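Media and Public Life: Course Handout
Unit 7: Celebrity News and the Law

This unit looks at how entertainment reporters handle the private lives of well-known people, and at what happens when a story leads to a complaint. Students should read the Kidgate case notes before the seminar and bring a written response of no more than 100 words.

A person who earns a living in public does not lose all claim to privacy. Editors are expected to ask whether a story concerns the person's work, their conduct in a public place, or matters of health and family. The last group calls for the greatest care - particularly where children are named.

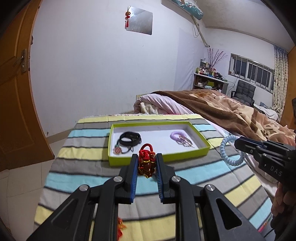 Yusof

Paid tips raise a separate difficulty. A source who has been offered money may add detail to secure the fee, and the reporter must be able to show how each claim was checked. In the Zeltbridge exercise, students are given a tip about a singer's broken engagement and must decide which parts could be printed as they stand.

The right of reply should be offered before publication. A message left with an agent late at night, with a deadline one hour later, will seldom be regarded as a fair offer. Notes of all calls should be kept.

Assessment

The essay is roughly 2000 words in length and is due 14 days after the final seminar. Students who began the course in September may choose either the Kidgate or the Zivitbridge question. Quotations from gossip columns must be referenced in full, including the headline.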